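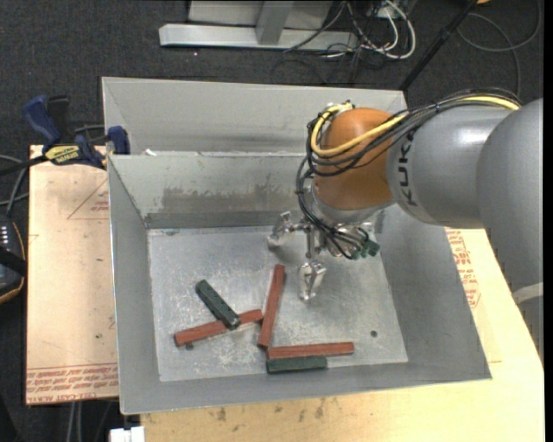
*Gray bins, orange wrist, five blocks.*

## Sourdough rye, month three

I have baked rye every week since August and I am completely hooked. It's November now, the kitchen is cold in the mornings, and the starter (a sluggish little thing all summer, if you can believe it) has finally settled into a rhythm I can plan my life by. I feed it at night, go to bed, and by breakfast it smells like green apples and wet hay. I love that smell!

The big change this month was the flour. I'd been using whatever the supermarket had, and then a shop in Oltthorpe started carrying the dark rye from Renitz, a coarse grind with visible flecks of bran. It drinks so much more water than I expected. My first loaf with it was a brick — I mean you could have propped a door open — so I added water a spoonful at a time until the dough looked like wet cement. Wet cement is right! If you can shape it into a tidy ball, it's too dry.

I also bought a lidded tin made by Ero, long and narrow with straight sides. Rye doesn't hold itself up the way wheat does, so it really wants walls. I grease mine with butter, dust it with flour, fill it a bit over halfway and smooth the top with a wet spatula. When little pinholes show up across the surface, in it goes.

Then comes the part I'm bad at, which is waiting. The loaf needs a full day wrapped in a towel before you cut it, and two is better. I cut one after 4 hours and the crumb gummed up the knife so badly I had to soak it in the sink.

What do I eat it with? Butter and salt, mostly. Pickled herring when I can get it. The MacBrayne smoked cheddar is wonderful on a thin slice, toasted until the edges bubble, and the heels go into soup. A loaf will keep up to 5 days on my counter and the flavor gets deeper the whole time, so the last slices are my favorites.

Next up is a version with caraway and a handful of cracked grain soaked overnight in leftover coffee. I've got the grain in a jar already.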